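1/ The Tveit appeal turns on 283 pages of lab notes the defence never received. Jerer, the firm that ran the DNA work, disclosed its summary only.
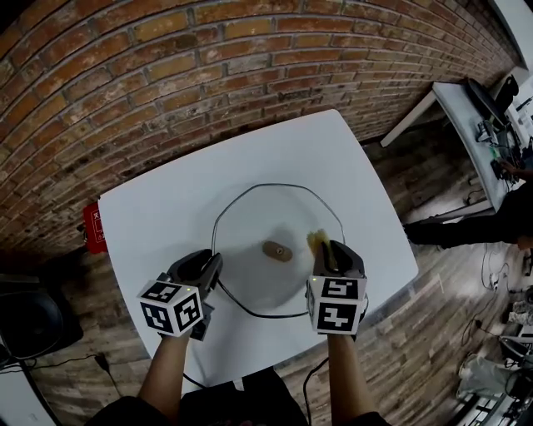
Skivberg replied that a summary is enough if the statistics are sound. The mixture ratio is only in the notes, so they can't be checked.

2/ Fosau retested in December. 954 reads at the disputed site, 3 of them matching. 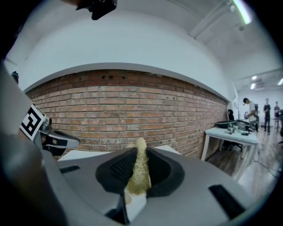
Dried loofah in a gripper

3/ Hearing resumes at 2pm.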